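Home Organization for Everyday Life
Handout 4: Sorting the Mixed Pile
Course leader: Shobha Bhat, Pemusstead Adult Learning

Welcome back, everybody, and thank you for all the lovely messages about the kitchen drawers. I did read every one of them, including the very long one about the egg slicer (keep it, if you like it that much!). Tonight we leave the kitchen and turn to something most of us have at home in one form or another, the mixed pile. You know the one I mean. It lives on the bed, or the armchair, or the bottom stair, and it holds a bit of everything.

Before we start, a word on what a mixed pile is for the purposes of this course. A stack of laundry is a single-kind pile, however tall it gets, and so is a heap of mail. A mixed pile has things in it that belong in at least two different rooms. That is what makes it slow to put away, and it's why so many of us walk past it until bedtime and then move the whole lot to a chair.

4.1 Where to sort

I am a great believer in sorting on the bed. It is the right height for most people's backs, it is soft, so nothing rolls off and breaks, and you will want it clear before you can sleep, which is a wonderful deadline. Pull the bedspread flat first and smooth it all the way to the corners. Small things hide in folds, and a busy pattern hides them even better, so take a minute over this.

If you share the bed with somebody who naps, sort on a table. Taner Gökçe, who took this course last winter, sorts on an ironing board set to its lowest notch, and it works very nicely for him.

4.2 Food first

Whatever else is in the pile, take out the food and drink before you touch anything soft. Cartons can leak and packets can split, and you really don't want either one underneath something woolly. Check the date, look at the corners and seams, and carry the lot to the kitchen in one trip. Small milk cartons of the shelf-stable kind can go in the cupboard until they're opened, so put them at the front where you'll use them up.
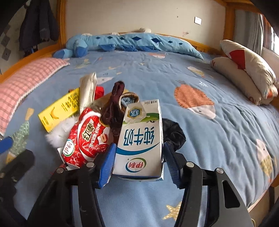
Figure 4a. A mixed pile on a blue patterned bedspread: milk carton, red and yellow packaging, and several soft items.

The milk in Figure 4a is an easy one, with 纯牛奶 (pure milk) in big blue letters across the middle. The shiny red package beside it says 红枣, red dates, and has a cut date on the front to help you along. Both of those go straight in the kitchen group. The yellow box I would put to one side until I had read it properly. Boxes are great pretenders, and I have more than once filed hand cream with the crackers.

Now look at the soft things: the fluffy white one, the folded cream-white ribbed one, the dark maroon one with a loop at the top, and the rolled brown one that is light blue inside. Please resist naming them while they are still in the heap. Unroll, unfold, hold up, and then decide. A loop may mean the thing wants a hook, and a roll may have something else tucked inside it.

4.3 The soft group

Lay the soft things out singly, with a hand's width between them. Make one group for wearing and one for the house. Anything that needs washing goes to the hamper now — I mean this minute, before you fold a single thing, or it will creep back in with the clean ones. Fold what is left to the size of the shelf it is going to, and carry it there.

4.4 The leftovers

There will always be one or two things that don't belong anywhere. Use a shoebox, write the month on the lid, and when the month is over, open it and find each thing a home or let it go. Hiếu Phùng asked last time whether a basket would do. It will, so long as it has a lid you can write on.

For next time

Choose one mixed pile at home and sort it in the order above: food, soft things, leftovers. Write down how long it took and which item gave you the most trouble. Quyên Trình has kindly offered to go first in the sharing circle, so the rest of you can relax.

We start at 7 as usual, in the upstairs room. Bring a shoebox if you have one to spare — December is coming, and we'll be talking about gift wrap, ribbon, and where on earth to keep it all.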